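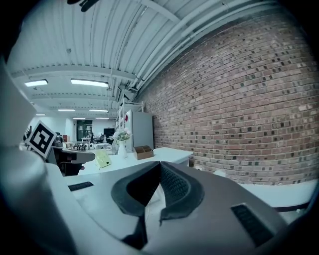
Ziegelwand mit weißer Arbeitsplatte, Rohrführung unter der Decke

Protokoll der Baubesprechung Nr. 7
Projekt: Umnutzung Halle Konus, Ausbau Werkraum
Datum: 26. Februar 2022
Protokoll: Amrit Kowalchuk
Teilnehmende: Bauherrschaft (Moltico), Innenausbau (Girard), Haustechnik (Zolell)
Verteiler: Teilnehmende, Bauakte

TOP 1 Protokoll der letzten Sitzung
Ohne Änderungen genehmigt. Der offene Punkt 6.4 (Schlüsselübergabe Nebeneingang) wird gestrichen.

TOP 2 Ziegelwand
Das Sichtmauerwerk bleibt unverputzt. Die stark wechselnde Färbung der Steine, von hellem Beige über Rot bis fast Schwarz, wird von der Bauherrschaft akzeptiert; ein Austausch einzelner Steine entfällt. Girard legt eine Musterfläche für eine farblose Staubbindung an. Die hellen Fugen dürfen durch das Mittel nicht nachdunkeln. Freigabe erst nach Bemusterung.

TOP 3 Arbeitsplatte
Die weiße Platte entlang der Ziegelwand bleibt in voller Länge erhalten. Plattentiefe laut Bestandsplan 600 mm, Aufmaß Girard 598 mm. Maßgebend ist das Aufmaß. Der Wandanschluss wird elastisch verfugt, Farbton weiß. Der Antrag auf Teilung der Platte wurde zurückgezogen.

TOP 4 Rohrleitungen
Das weiße Rohrbündel am Übergang von Ziegelwand zu Decke wird nicht verkleidet. Zolell liefert Beschriftungsschilder, Abstand 3000 mm, Lesbarkeit vom Boden aus. Die Halterung am hinteren Wandende ist auf festen Sitz zu prüfen.
Hinweis Zolell: Bohrungen im Bereich der Leitungen nur nach Rücksprache.

TOP 5 Decke und Träger
Weiße Profildecke und weiße Träger bleiben in der Farbe unverändert. Reinigung der Sicken trocken, mit Absaugung. Für Gerüst und Reinigung liegt ein Angebot über 1000 Euro netto vor; angenommen.

TOP 6 Verschiedenes
Materialanlieferung nur über das Hoftor. Restmengen sind arbeitstäglich abzufahren. Revisionsunterlagen der Haustechnik bis Oktober, digital und einfach in Papier.

Offene Punkte
7.1 Musterfläche Staubbindung: Girard
7.2 Prüfung Halterung: Zolell
7.3 Beauftragung Gerüst und Reinigung: Moltico

Nächste Sitzung nach gesonderter Einladung.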